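Search this list

List home - Threads - Subscribe - Guidelines - Digest options

Reading time: 4 minutes

Re: [welloneck-sharedspaces] Lounge clear-up, bins and the soft toys

June 8, 2021

> We've taken on the upstairs lounge at Elstead and I've been asked
> to work out a clear-up routine for it. At present it gets done
> properly whenever someone loses patience. The rubbish is the worst
> of it. People put dishes in with the paper, and things go out that
> shouldn't. We also have a lot of soft toys that live on the couch
> and I can't decide if they should be in a tub. Does anyone have a
> routine they'd share? Also, has anybody found a bin that works for
> a room like this? The pedal one from Merner has broken already.
>
> Elstead lounge

We went through the same thing at Deschamps in April, so I can tell you what we do now. It's a fairly ordinary room with a couch, a table with a cloth on it and a shelf unit, and it gets used for lunches, craft and kids' afternoons, sometimes all in one day.

On the bin first. We had a pedal bin as well and gave up on it. The hinge went, and with a lid on people didn't look at what they were dropping in. We use an open plastic bucket now, the kind you'd mop a floor with, and it stands beside the table where everyone can reach it. It has no moving parts and it rinses out under the laundry tap. The drawback is that you can see the rubbish. Some of our people dislike that and I understand why, but I think it helps. A bowl that's gone in by mistake is sitting there in plain view and somebody will fish it out.

That brings me to the dishes. We lost a fair bit of crockery before the bucket, and the replacements never match. The rule we settled on is that the bucket doesn't get tipped straight into the wheelie bin. Whoever empties it goes through the top layer first and takes out bowls, spoons and anything made of cloth. Paper cups stay in with the rest. If your council takes them separately you'll want a second container, though we tried two side by side for a month and both ended up with the same mixture in them.

We don't use a liner. The small ones slid down inside and the big ones cost more than I wanted to spend. If you're getting a lot of wet food scraps you may feel differently. Ours is mainly paper and wrappers, with food going to the kitchen caddy downstairs.

As for the toys, I'd leave them on the couch. We bought a lidded tub that holds up to 100 litres and it was a nuisance from the first day. The big toys filled it, the little ones went to the bottom, and children emptied the whole thing onto the carpet to find the one they were after. Now they go along the back of the couch in a single row, facing out. It takes very little time and you can see straight away if one's missing. Anything that won't fit in the row goes to the op shop. I was firm about that and had a few complaints, mostly from adults.

A couple of practical points on the row. Put the big ones in first and let the small ones fill the gaps. Long floppy toys will slump whatever you do, so lean them against a neighbour and leave it at that. Keep books and boards at one end of the couch so they don't get sat on - or better, put them back on the shelf, but ours tend to stop at the couch.

Two pictures of our lounge are below, the bucket first and then the couch with the toys along it. The goose takes up more room than anything else we own, and the carrot and the crocodile fit in beside it.

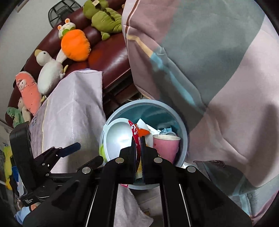
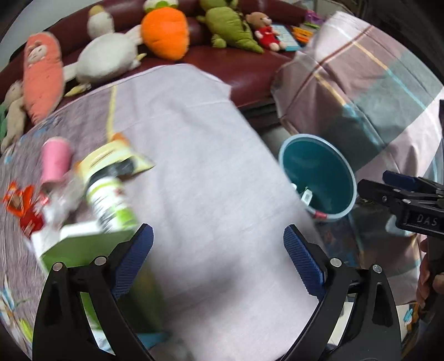 THE ROUTINE AS WE HAVE IT

It's on a card taped inside the cupboard door. Change whatever doesn't suit.

1. Table. Everything off it, cups and dishes to the kitchen. Shake the cloth outside and put it back on. If it's stained it goes in the wash and the spare comes out.

2. Floor. Pick up paper and wrappers by hand before vacuuming. Ours clogs on lolly wrappers.

3. Couch. Toys off, cushions up, check down the sides. Wipe the seat with a damp cloth, then put the toys back in their row.

4. Bucket. Go through the top layer, empty it, rinse it, put it back beside the table. Towels and cloths go to the laundry basket at the same time.

We had the bucket as step 1 to begin with and moved it to the end, as you keep finding rubbish right through the other steps. That was the most useful change we made. One person can do the lot in a bit under half an hour if the craft things have already been put away.

On washing the toys, we do them once a term, in pillowcases, cold, on the gentle cycle. The larger ones don't fit in our machine and get sponged and left on the line. Check for sewn-in cardboard first, particularly in hats and feet. We ruined one that way.

I can send the card as a file if you'd like it. It's set up for A5 but it prints all right at 95 per cent if your printer cuts off the margins like ours does.

One question back to you - does Elstead have a cover on the couch? We're thinking about one for winter and I don't know if it would slide about under the toys.

Deschamps lounge

Previous in thread - Next in thread - Reply to list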